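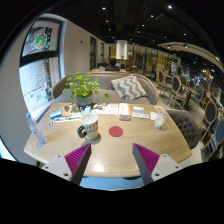 The Coaster

1. Panard

Yolanda Olmedo had the logs open before her coffee came. The planner was called Panard, after a car Shahab's uncle had owned, and it had a problem with transparent things.

"It loses the bottle," she said.

"It doesn't lose it. It drops the confidence and then the tracker lets go."

"So it loses it."

Shahab Rashti pulled his chair in. He had written the tracker over one August in a rented room at Salunberg, and he defended it the way other people defend a brother. The task was simple enough to say in one breath: take the bottle by the body, lift it, carry it to the red coaster, set it down, open the fingers. Panard could do the lifting and the opening. Between the two it forgot what it was carrying.

He scrolled to episode 433 and turned the laptop toward her.
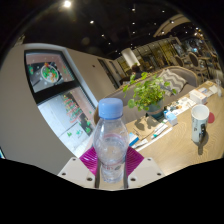
The coaster, partly behind the mug.

"Look at the mask," he said.

She looked. The bottle's outline was fine at the cap, where there was blue to hold on to. Lower down it came apart. The program had taken the table behind the plastic, bent out of shape, and called it three separate objects.

"And it can't see all of the coaster," she said. "The mug's in the way."

"It knows where the coaster was."

"For how long?"

He didn't answer right away. The memory was 40 frames. He had picked that number at one in the morning, and it had been in the code ever since with a comment beside it that said fix later.
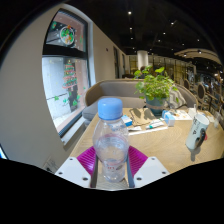
Cap and shoulder, from the same set.

She made him a list on the back of a receipt. Track the cap. Attach the rest of the bottle to the cap as a fixed shape. Keep the goal in table coordinates until something contradicts it, with no timer.

"If somebody moves the coaster, you're wrong forever," Shahab said.

"If somebody moves the coaster, you'll see it somewhere else. That's the contradiction."

"And if they put it in a pocket?"

"Then you stop and wait, like anyone would."

He typed. She ate half his sandwich and read the diffs as they went up. Twice she told him to rename a variable, and once he did. The third change broke the unit tests, all of them, and he said a word that she pretended not to hear. It was a sign error – his – and it took six minutes to find.

A little after four he ran the replay. The two of them leaned in and watched the green outline sit on the bottle, slide with it, and stay.
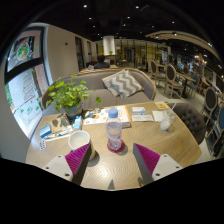 2. Rissanen

The message from Rissanen came while they were packing up. He ran the evaluations and never used a greeting.

Does it handle glass, he wrote.

Shahab read it out loud. Yolanda already had her coat on.

"Glasses don't have caps," she said.

"No."

She sat back down and asked him for the receipt.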